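Galería: la mudanza del taller, por fin

¡Hola otra vez! Os prometí fotos del traslado y llevo semanas dándoos largas, así que hoy, domingo, 16 de febrero de 2025, me he sentado con un café y he empezado a subirlas. Iré añadiendo el resto poco a poco (tengo 211 en la tarjeta y la mayoría son de cajas, os las ahorro).

Para quien llegue nuevo: dejamos el local de la calle Tandel en enero y ahora compartimos una planta baja en Alholm, Aurora Peixoto, Gerrit De Bruijn y yo. Encuadernación, cerámica y lo mío, que sigue siendo restaurar muebles pequeños. Hay luz por la mañana, hay un fregadero de los hondos y el alquiler lo llevamos entre los tres, que era la idea desde el principio.

Lo primero fue vaciar. El anterior inquilino nos dejó estanterías, botes de cola seca y un archivador Kramer sin llaves que Gerrit se empeñó en abrir (dentro había facturas y un paraguas). Luego vino la limpieza a fondo, que a mí me encanta, no me digáis por qué. Música alta, guantes hasta el codo y a frotar. Tardamos casi 9 días entre unas cosas y otras, porque solo podíamos ir por las tardes, y Evelien nos trajo sopa dos veces, ¡gracias, Evelien!

Con las superficies lisas me puse pesadísima. Aurora dice que soy una maniática, pero yo no coloco nada hasta haber mirado bien de cerca, y siempre aparece alguna motita oscura donde yo juraba que había pasado el trapo.

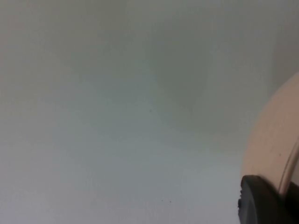 Y claro, entonces vuelvo a por el cubo y empiezo otra vez, que es como se me van las tardes. Mi truco, por si os sirve: agua templada, unas gotas de jabón neutro y un paño de algodón viejo, de los que ya no sueltan pelusa. Los estropajos, ni acercarlos.

Quedan por subir la zona del torno de Aurora, la prensa de Gerrit y mi rincón, que todavía está hecho un desastre. En mayo haremos una tarde de puertas abiertas, ya os contaré la hora. Si alguien tiene un perchero que le sobre, que me escriba.

Leilani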